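Fernudell two-finger kit with Skinden controller, worth the money?
Forum: Home and small lab automation > Arms and grippers
4 replies shown

pamirholm_bench wrote:
Hello all. In November I bought the Fernudell gripper kit together with the Skinden control software. I promised in the other thread to write my opinion when I had used it enough, so I do it now. English is my second language, please be patient with me.

My interest is household packing and unpacking. I do not want to move plastic cubes. I want the arm to handle what is really on a kitchen table: a snack bar box, tissues, rolls in plastic, a bowl. The seller says the kit is ready for such work after one evening of setup. For me it was two evenings, and the second was only for the calibration.

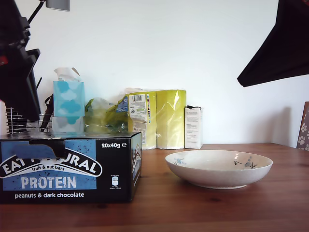
The calibration guide is the weakest part of the product. It has good drawings, but the steps for the wrist camera come before the steps for the arm, and the software will not save the camera values until the arm is finished. So you do the camera two times. I wrote to support and they answered politely the next morning. They said the guide will be corrected.

The mechanical side is good. The fingers are stiff, the screws are of decent quality, and the cable comes out on the correct side. The overview camera is also better than I expected at this price. It separates objects well against a white wall. 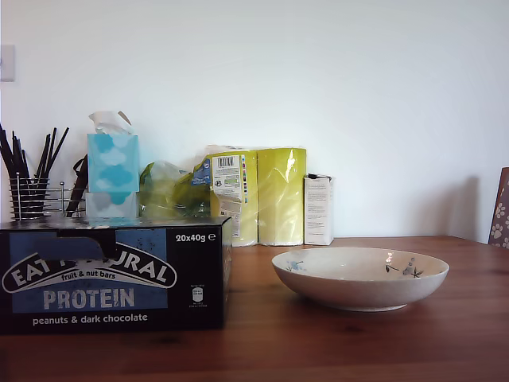
Test table, overview camera: snack bars in front on the left, bowl to the right.

fitz_or_miss wrote:
Thanks for the writeup. I have to disagree about the price though. I paid 700 for the Fitzgerald gripper and it came already calibrated. With Fernudell you pay 500 for the kit and then the Skinden license on top, and you end up near 1000 if you want the wrist camera too. For a thing you must calibrate twice? No thanks.

pamirholm_bench wrote:
You are right about the total, I should have written it. But the Fitzgerald fingers are wide and blunt, I had them on loan. For cartons I prefer tapered tips. When the box is turned at an angle, I want to place one finger against the front and leave the other one outside the corner, and with wide fingers I could never see what I was doing from the wrist.
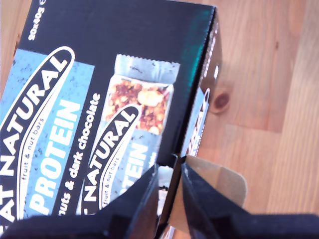

Also the force setting in Skinden is easy to understand. You choose a level, and you can change it while the arm is holding. Thin cardboard needs the lower levels. I would like a finer step between the first and the second, because the first is too weak for a full carton and the second is a little strong for an empty one.

slowservo wrote:
Does the wrist camera cope with daylight? Mine is an older version and it goes blind whenever the sun comes in. Shiny wrappers are the worst. I gave up and bought a curtain.

pamirholm_bench wrote:
It copes partly. I left the exposure on automatic, as the guide recommends.

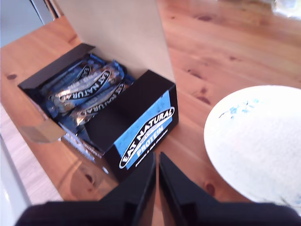

Automatic exposure is the setting I would change first if I were the maker. It is a compromise for the complete picture, and you cannot tell it which area is important. The brand name on the middle bar in the open box is easy to read, even with reflections on the plastic, but the white plate on the right is too bright and its rim is faint. If your task is to pick bars, this is fine. If your task is to find the edge of a plate, I would close the curtain like you did. There is a manual mode, but it forgets the value when you restart.

fitz_or_miss wrote:
Forgetting the value on restart would make me send it back. I still say a beginner should spend the 700 and be done.

pamirholm_bench wrote:
For a beginner, maybe yes. I will keep mine. If somebody wants my calibration steps in the correct order, write me a message and I will send the text file.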